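4.2 Gripper comparison on cylindrical household objects

The second set of trials compared the two end effectors described in Section 3, the Wollow parallel-jaw gripper and the Tritelik three-finger adaptive gripper, on objects with a long, smooth body and a projecting part at one end. Both were mounted in turn on the same arm, and the Dronona controller was left at its default gains throughout. Jaw force calibration followed the procedure of Moradi, completed in January and repeated before each change of gripper.

Eight objects were used. Each was laid on its side on the bench at an orientation drawn from a fixed list, and the arm returned to its home pose before the head camera captured the start image. Grasp candidates were generated from that image alone. The planner was given no model of the object and no label for its parts, so the choice between gripping the barrel and gripping the handle was left to the candidate score. Figure 6 gives the start image for one trial with the ball pump.

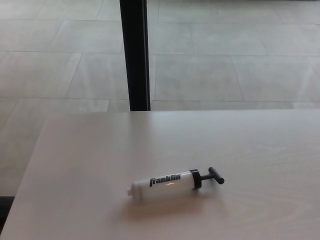 Figure 6. Head camera view at the start of a trial. Object: ball inflation pump, plunger handle to the right.

The pump proved the most difficult object for both grippers. In the segmentation stage, the white barrel was poorly separated from the pale tabletop, and the mask frequently contracted toward the black collar and handle. Candidates were consequently biased to the handle end, well away from the centre of mass. With the parallel jaws, grasps on the T-shaped handle tended to let the barrel rotate downward during the lift. The adaptive gripper tolerated the same offset more often, although its wider fingers touched the table on low approaches and triggered the force limit.

Across both grippers, 1,340 grasp attempts were logged. Attempts stopped by the force limit were counted as failures, including those in which the object had already left the table. Two sessions were excluded after a fault in the Maldonado wrist coupling was found to have shifted the tool frame; they were not repeated. Results by object are given in Table 3, with barrel and handle grasps reported separately for the pump.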